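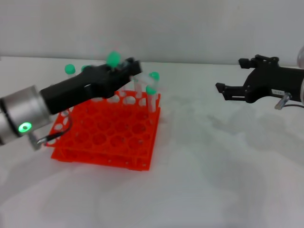 Zerrin Dursun wrote back after the January session: "You told us to fill the rack from the back row forward. I always fill from the front left hole. Does it matter?"

Start with her question. Answer: it matters less than picking one way and having the whole bench use it. Back row first means your sleeve doesn't pass over tubes that are already standing. Front left first is easier to number. At Murkden we go back to front. Duman goes left to right and they do fine.

Say hello, name, which lab. Talk is "Racks, caps and labels," 33 minutes with questions at the end. Handout is by the door. It's the version marked 6 Mar 2018, so throw out any older one.

1. Why a talk about racks

We went through 700 tubes from the teaching lab and the sample room. 178 had something wrong with the paperwork or the position. Most of those were in the right rack and the wrong hole. Pause here and let people write that down.

A tube in the wrong hole looks the same as a tube in the right one. The rack won't tell you. The label might, if it faces out.

2. The table

Clear it before the rack goes down. Pens, phones, glove boxes, the coffee that isn't supposed to be there. Wipe it and let it dry. Put the rack where you can reach the far row without leaning on the near one. For most people that's a forearm's length from the edge. Shorter people can bring it closer.

Ask: who works with a rack on their left? Left-handed people usually want it the other way around, and shared benches get set up for whoever came in first. Uliana Shevchuk puts a strip of tape on the bench for each position. Mention that tape residue is a pain to get off. 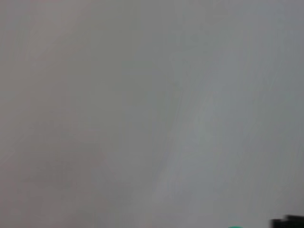
Light comes next. If the lamp is behind you, your own shadow lands on the rack and you end up tilting tubes to read them. Move the lamp to the side. If it's a ceiling light, turn the rack a quarter turn and look again. Do this before the first tube goes in. A full rack should not be turned unless you have written down which corner is A1.

3. Handling

Hold the tube below the cap. Bring it straight down. If it catches on the lower plate, lift and try again, don't twist. Twisting scuffs the label.

Two-level racks: the tube has to pass through both. Check from the side.

Check that the cap is seated before the tube goes in. Pressing caps down in the rack pushes on the plate, and the cheap ones bend.

Cap colors. Write your own key and post it. Don't assume the next lab uses the same one. Hurkum changed theirs and sent us 2 boxes before we heard.

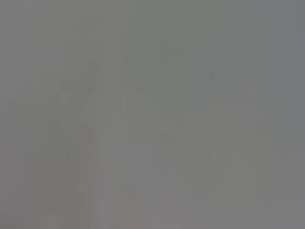
Spacing. With only a few tubes, people like to spread them out. I'd keep them together in one corner, so a missing one shows up as a gap. Nermin Eren disagrees and leaves every second hole open for her fingers. If you have big hands, try hers.

4. Putting away

Empty racks get rinsed and stood on end to drain. Don't stack them wet. The Destine order form has a line for replacement racks, so use it when a plate cracks.

Last slide is the bench card. Leave it up during questions. Bülent Kocabaş has the spare copies.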